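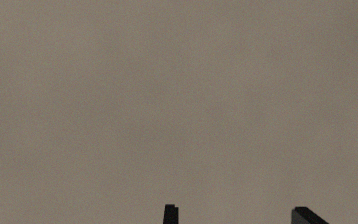

Brownish gray, slightly lighter on the left side.

Please Turn the Music Off
Opinion, by Maarja Kazlauskienė

I have lived in Jernelham for 15 years and I like almost everything in it. I like the bakery, the slow bus, and the post office where the same lady has corrected my spelling since I came. What I do not like is that there is now no place in town where a person can sit down, drink something hot and hear the person on the other side of the table.

The last one was Wedow, the café by the bridge. In December they put speakers in the ceiling. I asked the owner, Kęstutis Rätsep, why he did it, and he answered me kindly that guests feel uncomfortable when it is quiet. I believe him that he thinks so. I have been a guest there for many years and I did not feel uncomfortable one time. I felt it first when a man began to sing about his divorce over my soup.

I must say that I love music. I sang alto in a choir for 21 years, and maybe this is the reason I complain. When there is music, I listen to it. I cannot make my ears go into another room. My friend Elīna says that you learn to ignore it after a while, and she says it as if this were good news. For me it is a sad thing to teach people, that music is something to be ignored. 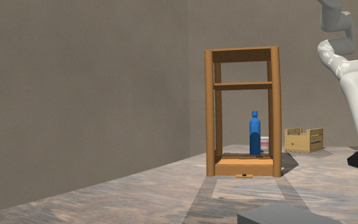 There is also the question of who is left out. My mother-in-law has a hearing aid. In a quiet room she is the funniest person in our family. In a room with music she smiles and nods, and after half an hour she asks if we could go home. She will never write a complaint to a café. She only stops coming, and the owner will think that old people like to stay in the house.

I have heard the argument that the music hides other noises, for example the coffee machine and the chairs. But then the guests speak louder to be heard over the music, and the girl behind the counter turns up the music to be heard over the guests. I have watched this happen at Sabbagh on a Saturday. By noon we were all shouting about the weather. 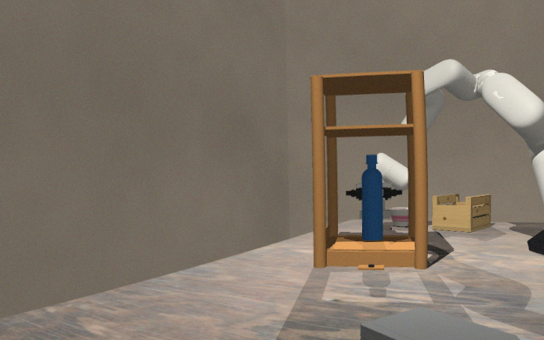
Last changed: Sunday, September 8, 2019

My proposal is modest. Let every café keep 4 hours in the week without music, and write these hours on the door. Gunārs Petrauskas tried it in his tearoom in Rurnura on weekday mornings, and he told me that the tables by the window are now taken before ten. He does not know if it is the quiet or the new poppy seed cake. I have tasted the cake, and it is good, but I would go for the quiet.

If your café is willing, please write to me and I will come, and I will bring my mother-in-law. She takes black tea with two sugars and she has many stories.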